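Widbridge Tenants' Association
Minutes of the August meeting, held in the ground floor common room at 6:30 p.m.

Present: Graziella Negri (chair), Ziad Abu Hammour, Debora Ferri, Gemma Sanna
Apologies: Brijesh Sandhu
Minutes: Debora Ferri

1. Previous minutes
Approved with one correction. The hallway paint was ordered from Martinelli, not Gamovik.

2. Money
Balance stands at $877. Ziad paid $377 to Gamovik for the bike rack and has the receipt. The remaining paint bill is due next month.

3. Clearing the common room
Gemma reported on the things left along the wall by the water dispenser. She wants the floor clear before the painters come. It was agreed that drinks cans and plastic bags go out first, and that anything still usable is offered to residents before it is thrown away.

The open cardboard box stays where it is for now and will be used for donations. Soft toys can go in it. Graziella asked that paper bags and other packing be taken out before the box is closed — last year the Flelov charity shop sent back 3 boxes because of loose trash.
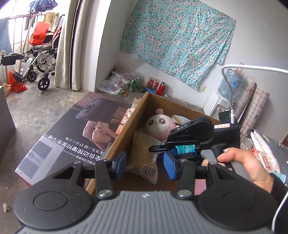 Ziad offered to drive the donations to Flelov once the box is full. The shop takes toys and small household items in the mornings only. Electrical goods, including the foot bath, have to be handed over separately at the side door with the plug and any instructions. Gemma will put up a notice in the lobby asking whether anyone wants the foot bath first.

Thermos bottles and food containers go on the kitchen shelf for 14 days and are then given away. Debora asked who would keep track of the dates. Gemma will write them on masking tape.

The power cable to the water dispenser should run along the wall, clear of the walkway. Ziad to do this.

4. Bike rack
Delivered but not yet bolted down. Brijesh sent word that he has the right drill bit. Carried over.

5. Other business
Graziella has had two complaints about the back door slamming. She will call the landlord again.

Meeting closed at 7:40 p.m. Next meeting same time and place, Gemma to bring the key.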